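Oil or hard wax on a pale timber tabletop?

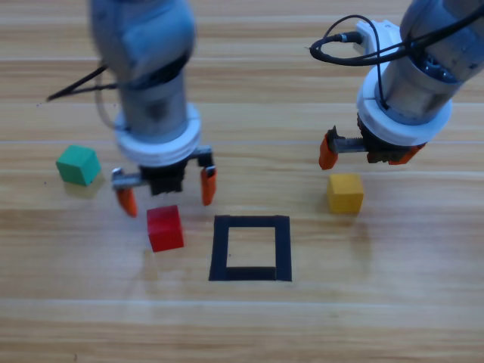
The table top, long planks with the grain running left to right.

Posted by Sandra Ashworth, 15 August 2018

I picked up this table second-hand in Varnville and want to refinish it before we start eating at it every day. The colour is a pale honey and I'd like to keep it that way. My last table went orange after one coat of oil and I never got used to it. I don't know what's on it now. The bloke at the shop suggested Räsänen hard wax at $40 a tin, but my sister swears by plain Danish oil. We have kids, so it will cop spills. Also, should I fill the seams between the planks or leave them alone?

Stevesov

Find out what's on there first. Put a few drops of water on it and wait 3 minutes. If they bead up, there's a sealer of some kind and you'll have to sand it back or nothing will soak in. I'd start at 120 grit, then 180, and stop there. Too fine and the oil sits on top.

For keeping it pale, go with hard wax, and get one with a bit of white pigment in it. Danish oil will darken it — how much depends on the timber. Two thin coats, a day apart, and wipe off everything that hasn't soaked in after 15 minutes. Try it underneath first.

Leave the seams. Timber moves between summer and winter and rigid filler cracks out. Crumbs come out with a toothpick.

Lay the oily rags out flat outside to dry before you bin them. They can catch fire in a heap.

Felletbridge

Just use water-based poly. Did ours in September, matt finish, still the same colour. Harder to patch if it gets scratched though.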